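Setivville Builders Board > Interior Finishes > Painted panel seams: fill, cover or leave open?

kerf_and_miter
Posted 2021-01-21

Looking for opinions on butt joints in painted wall panels. The job is a partition in a workshop building in Setivville. Steel studs, MDF panels, factory primed, two coats of Lalora satin in light gray on top. Panels are screwed along the edges and glued in the field. The customer wants the joints to disappear and has asked me to fill and sand them flush.

I've filled MDF joints before and had about half of them come back as hairline cracks after one heating season. The building is heated on weekdays only, so humidity moves a lot. Options I'm considering:

1. Two-part filler, mesh tape, sand, repaint.
2. Flexible sealant, tooled flat, painted over.
3. Leave a consistent gap and paint the edges the wall color.
4. Cover strip.

What holds up?

flatgrind
Number 1 will crack. Mesh tape doesn't change that. The panel moves across its full width and all of that movement ends up at the joint, where you have put the stiffest material on the wall. Drywall gets away with it on account of the paper and the much lower movement. MDF does not.

Go with 3. A seam that was planned looks fine. I've stopped offering anything else for painted panels over four feet wide.
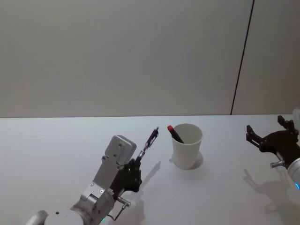 Light gray wall, thin dark seam toward the right.

kerf_and_miter
I'd be happy with that. The customer would not. He's looking at a brochure photo with no joints in it at all. What gap do you leave?

flatgrind
2 mm, set with spacers at the top, middle and bottom. Ease the edges with a sanding block before priming so the paint film wraps the corner. A sharp edge sheds paint and then you get a ragged line that reads as damage.

Ozan Öztürkmen
I disagree that filler always cracks. I have a corridor done in MDF with filled joints, three years old, no failures. Differences from the original post: the panels were splined, not just butted, the glue was continuous along the spline, and the panels sat in the building for over 20 days before we hung them. Most of the cracks I get called out to are on panels that came off the truck and went up the same afternoon.

flatgrind
How long is the corridor, and is it heated all week?

Ozan Öztürkmen
Eight panels per side, with an expansion joint in the middle behind a door casing. Heated all week, yes. I'll grant that the heating helps.

flatgrind
Then you have an open joint. You hid it behind a casing.

Ozan Öztürkmen
One open joint in eight panels. The customer asked for joints to disappear and seven of the eight positions did, counting the one under the casing as a no.

shimstack
Has anyone measured the movement? Published numbers for MDF vary by density and I don't trust any of them for a building that goes cold on Friday night.

I kept a log on one wall from September through the end of winter. Single panel, feeler gauge at the joint, readings taken at the same height. Humidity ran between 23 percent and the low sixties. The joint opened by a bit less than half a millimeter from its tightest reading. A rigid filler won't tolerate that. A decent sealant will, if the joint is wide enough. People forget the second part. Sealant in a joint with no width has nothing to stretch.

kerf_and_miter
Useful. Is half a millimeter across a 2 mm joint within range for a paintable acrylic?

shimstack
It is 25 percent. Cheap acrylics are rated for half of that or less. I used the Dönmez hybrid in the gray cartridge and it held, but the paint on top of it did not. Film crazed along the center of the bead by midwinter. The sealant was fine underneath.

trowel_hand
Same result here with a different paint. Wall paint has no stretch to speak of. If you go with sealant, buy it tinted close to the wall color and don't paint it. The sheen will be a bit off. Under flat lighting you won't see it, under a row of downlights close to the wall you will.
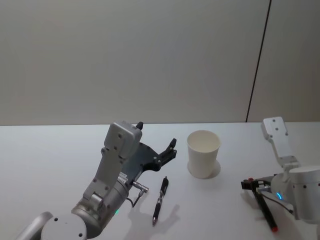 marlow_b
Lighting is half the problem and it should be settled before anyone picks a joint detail. Grazing light will show a filled joint even when it hasn't cracked, from the slight hump left by sanding. Ask the customer where the fixtures go. If they are within a foot of the wall, I'd refuse to fill.

kerf_and_miter
Fixtures are in the center of the ceiling, well away. So that's one point for filling.

flatgrind
What's the budget difference? Splines mean routing every edge on site or paying the supplier.

kerf_and_miter
Supplier quoted 2,000 extra for grooved edges and loose splines on the full order. Oner cover strip in a primed finish would be a small fraction of it.

trowel_hand
Cover strip is ugly but you can take a panel off later. In a workshop I'd weigh that. Somebody will want to run a conduit.

Ozan Öztürkmen
Agreed on access. Splined and glued panels come off in pieces.

shimstack
One more thing on open joints. Paint the stud face or put black tape behind the gap first. Bare galvanized steel shows as a bright line from certain angles.

flatgrind
Black tape. Matching paint in the gap looks patchy from the side.

kerf_and_miter
Update. I put up two sample joints, one open at 2 mm with black tape and one with tinted sealant. Customer looked at both and still wants filled. I've offered splines with the extra cost listed as its own line, and a written exclusion for cracking if he declines them. Waiting to hear.

marlow_b
Get the exclusion signed before the panels are delivered, and write the acclimation period into it.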